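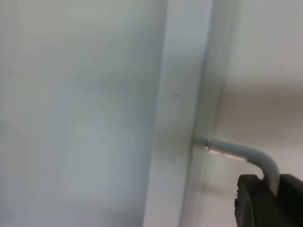 Pale panel, edge on the right.

13 August 2019

Junction count, Lakis road and Ploken street. Notes by me, to be checked by Jeanine Segers.

We want to know how many drivers go through the bus lane to pass the waiting line at the light. The people from Zendurholm asked for it in February, after complaints from the bus drivers. I finished the video from the morning today. It is slow work, and I had to go back many times because a truck was hiding the lane.

Result for the morning: 300 vehicles came through the junction in the direction of the bridge. Of these, 12 used the bus lane without being a bus or a taxi. Two of them came back into the line by force, and the car behind had to brake hard. I wrote the clock times of both in the log, so Jeanine can look at them again.

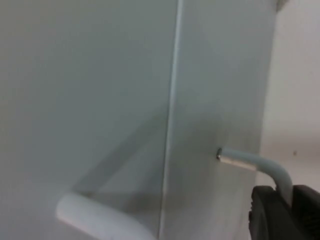
I am not sure how to treat the drivers who enter the bus lane only for the last few meters before the right turn. The sign allows it after the broken line begins, but the paint is very worn there and even on the video I can't say where it begins. For now I put them in a separate column. Wondimu thinks they should not be counted at all – he drives there every day and says everybody turns like this. I don't agree yet. If the paint is the problem, the report should say so.

Also the light itself. The green for our direction feels short, and three times a car stayed in the middle of the junction after it changed to red. I noted it only as a remark. It was not in the request.

The counting sheet from Mamo works well, but it has no place for bicycles. I added a column at the end. Please do not sort the sheet before I correct the formula, it still reads the old columns.

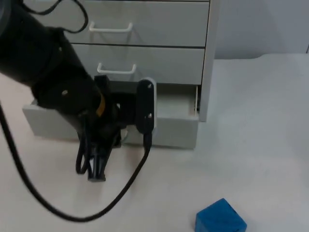 To do

Ask Wondimu Seyoum for the signal plan, the newest version.
Count the evening video with the same rules as the morning.
Jeanine: second count of the morning, without looking at my numbers first.
Write to Zendurholm about the worn paint and ask when it was last renewed.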